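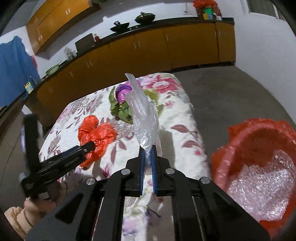
Figure 3. Empty-looking bags are hard to sort by sight: a crumpled clear plastic bag held upright over a floral tablecloth, with an orange-red bag at the left.

4.2 Do people really keep bags for reuse?

The usual claim in the household waste literature is that plastic bags kept at home are bags waiting to be used again. Collado's survey in Terkby is the source most often given for it. Of 1,000 households that returned the form, most said they saved bags "for later," and this was read as proof of reuse. We doubt that reading. The form asked what people meant to do with the bags. It did not ask what became of them, and a drawer full of saved bags looks the same whether anyone draws on it or not.

Our own diaries from Carkham give a weaker picture. The 52 households taking part wrote down each bag that came in, each bag put to a second use, and each bag thrown out. Clear bags did badly. They came home around bread or fruit, were twisted shut or crushed into a ball, and seldom appeared in the diary again until the day they were discarded. Printed and colored bags fared better, but we would be slow to credit the color. In Carkham the colored bags also tend to be larger and thicker, and the diary had no column for thickness. Anyone who wants to argue that people choose by color will need better data than ours.

The condition of the bag may matter more than its kind. A bag such as the clear one in Figure 3, wrinkled through the middle and gathered to a narrow twist at one end, has to be opened and smoothed before it can be folded. Several diary keepers wrote that they meant to flatten their bags and then put it off. Advice leaflets, including the one handed out in Marín, treat folding as a small chore at the kitchen table. It is small for one bag. We saw no sign that the leaflet's authors had timed it for a week's worth.

The Potavel trial is sometimes cited against us. There, 9 households were given a box for folded bags, and reuse was said to rise over 3 weeks. The trial had no comparison group, and the people in it knew what was being measured. It began in April, when the local market reopens and people carry more shopping home by hand. We do not say the box had no effect, only that the trial could not have shown one. Until the count is repeated over a longer period, with bags followed one by one, "saved" and "reused" should be reported in separate columns.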